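Plutwood Laundry Handling Set: Data Card and Recording Rules

Version 3 of this card, 19 Nov 2018. It replaces the August draft. The folder layout is unchanged.

What is in the set

The set holds 400 recorded episodes of small laundry being handled at a white table with a yellow basin and a light blue basket. Items are light and soft: underwear, small towels, thin cloths, socks. Each episode has one head view and the gripper views, plus hand poses and a text label. Episodes are no longer than 60 seconds. Anything longer was split at a point where both hands were free.

The recordings were made at the Gredgate site by trained operators. Yao is the recording tool. Grillon is the checker that runs on every episode before it is accepted. Both have their own README files, and the settings used here are in the config folder.

Rules for the operator

1. Gloves on both hands, every episode. If a glove is changed, close the episode and start a new one.
2. Start with both hands resting on or above the table, fingers open. Hold still until the start tone has ended.
3. Pick up one item at a time. If two come up together, put both back and go on. Do not restart - a double pick is a valid event and has its own label.
4. Cables go toward the operator and off the near edge of the table. They must not cross the basin or the basket.
5. Do not talk to people in the room during an episode.
6. If tracking is lost, stop moving and say "lost" aloud. The session lead closes the episode.

Rules for the table

The basin and the basket stay on the table for the whole session. They may be moved between episodes and should be, by a hand's width or so, so that the set does not end up with a single layout. Nothing else goes on the tabletop unless the task sheet lists it. Wipe the table at the start of a session.
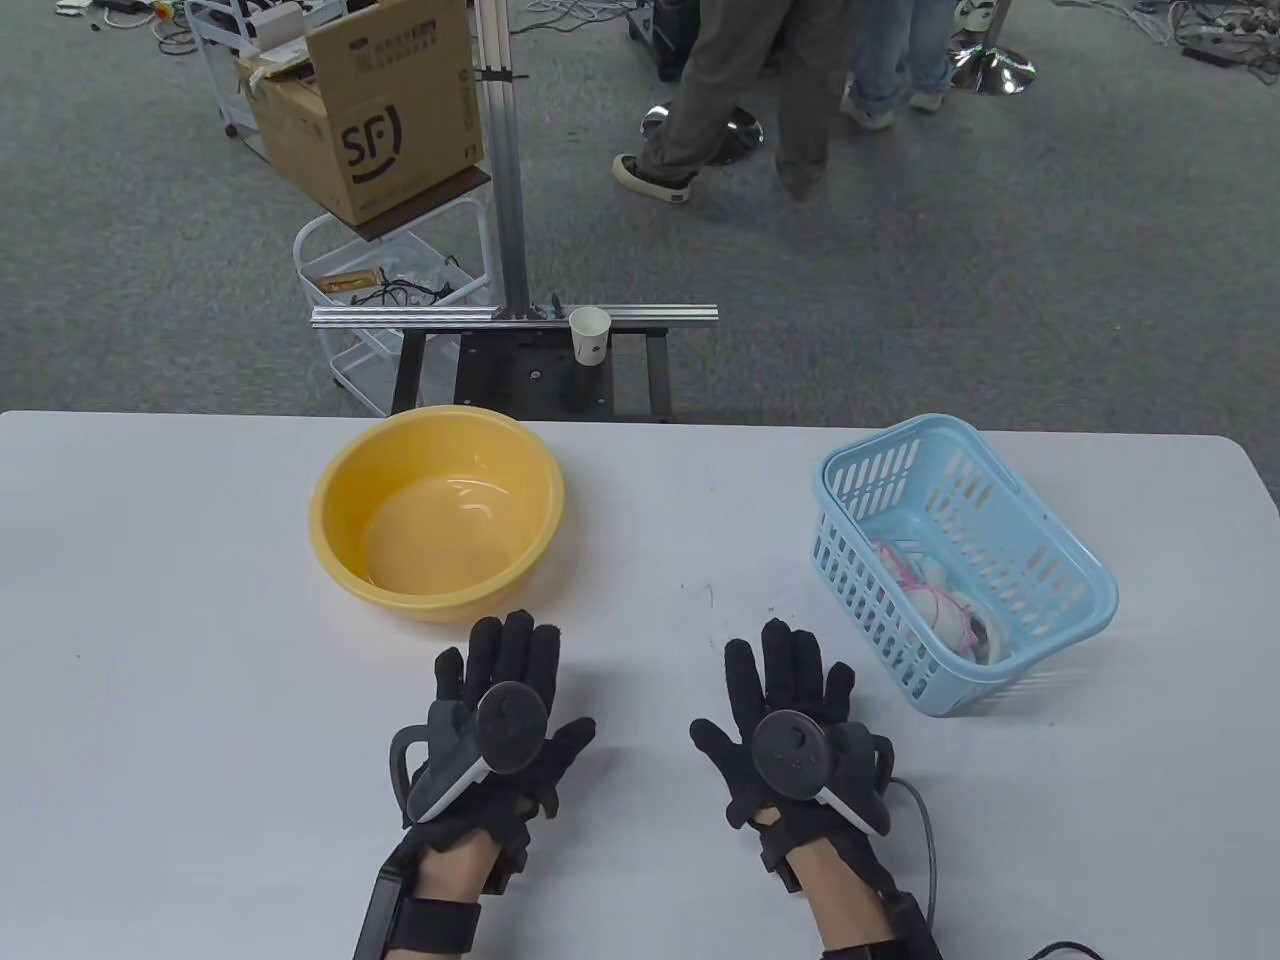
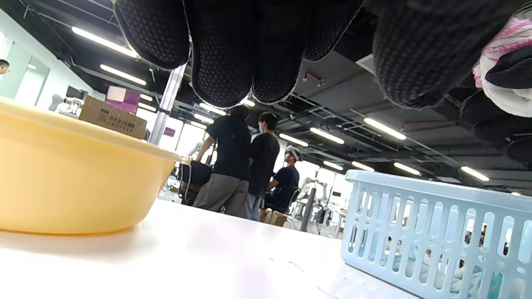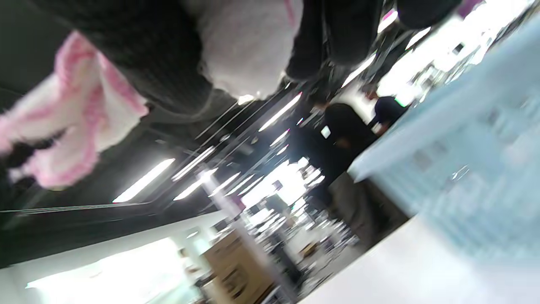
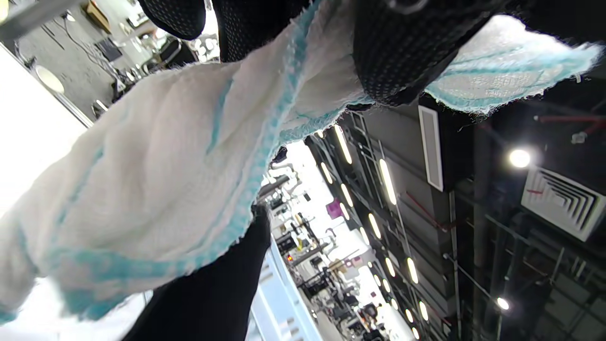
Rules for people in the room

Work in the rest of the room may go on during recording. Anyone who can be seen from the table must have signed the site consent form. Visitors who have not signed wait in the front office until the session closes. Faces are blurred in the released files, and the audio track is dropped after the labels have been checked.

Screens that face the table are to be locked or turned away. Shipping labels with a name or address on them are covered or removed before the first episode.

Labels

Each episode gets one task label from a list of 13. The list is in labels.txt. The ones used most are pick, place, transfer, unfold, hang and drop. Free text may be added in the notes field, in plain English, one sentence. Write what was done to the item and leave out how well it went. Success is scored separately by a second person who did not record the episode.

Use the color names on the task sheet. Earlier sessions had "teal", "green" and "sea blue" for the same cloth, and these were merged by hand.

Checks

Grillon rejects an episode if a view is missing, if the clocks of two views drift apart by more than 100 milliseconds, or if hand poses drop out during a grasp. It does not reject on blur or tilt. Views from the grippers turn with the wrist and often point at the ceiling or across the room, and these stretches are kept. Please do not rotate them to level before training and then report results on the set under its own name - call it a modified copy.

Known problems

Bright lights and windows wash out part of many gripper views. Exposure was left on automatic in all sessions.

Cloth held close to a gripper camera can cover most of the view. The head view is the better source for those moments.

Thin fabrics are over-represented. Heavy items such as jeans and bath towels are not in the set.

The left and right pose streams were swapped in one early session. The fix is in the release, but copies made from the August draft still have the error.

Use

Research use only. Do not try to identify anyone who appears in the background. Requests to remove an episode go to the data desk at Gredgate with the episode number, and removed episodes are listed in removed.txt. Numbers are not reused.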